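4. Recording Rules for Two-Handed Household Tasks

Report by Nour Issa and Amnuay Hemmin. Supervisor: Shona Munro.

4.1 Purpose

The Dullano arm pair learns from demonstrations by people, so a fault in the demonstration ends up as a fault in the machine. Our draft rules cover 34 recorded sessions of placing and removing glassware. They deal with contact, grip and support, and were checked against the safety notes supplied by the workshop. 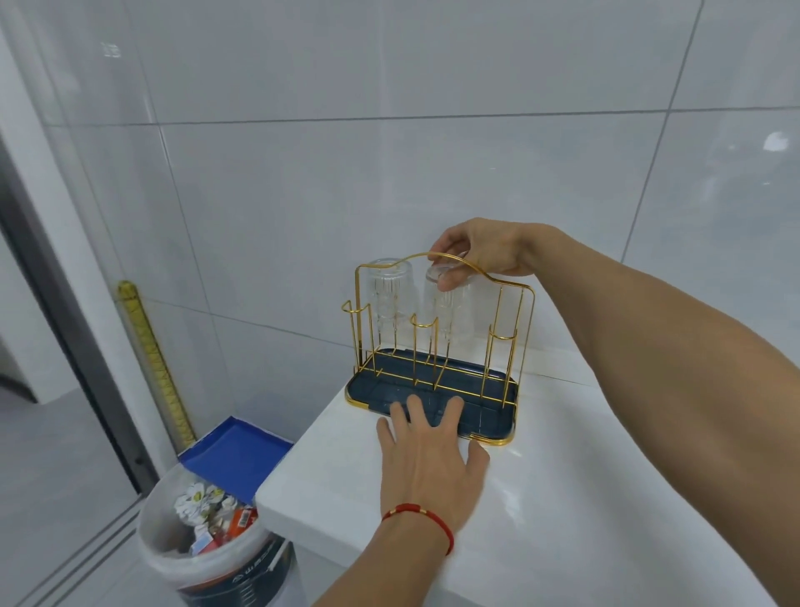
Rule 2 states that a light fixture must be steadied by one hand while the other places or removes an item. It was added after the first review, in which 17 sessions had been performed one-handed. The demonstrator's right hand is flat on the drip tray and the left holds the tumbler near its base, so the support contact and the grip can be labelled separately. Grip by the base is permitted – the rule only excludes contact with the arched handle during placement.

4.2 Clearance and fragile items

Clear glass is hard for the depth sensor to read, and ribbed glass more so. Rule 5 therefore requires the approach speed to be limited to 200 mm/s within reach of any glass already on the rack. Where items stand in two rows, the operator must log which row is being handled.

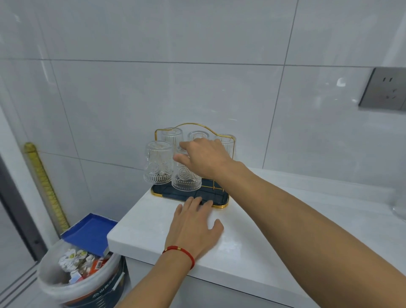

Figure 4.2. Five glasses on the rack, right hand at the front-centre glass.

Support from the worktop beside the tray is logged under its own code and does not satisfy Rule 2 unless the fingers touch the tray. Jozefína Kollár asked for this wording, as two labellers had treated the cases differently. The revised text goes to trial in July.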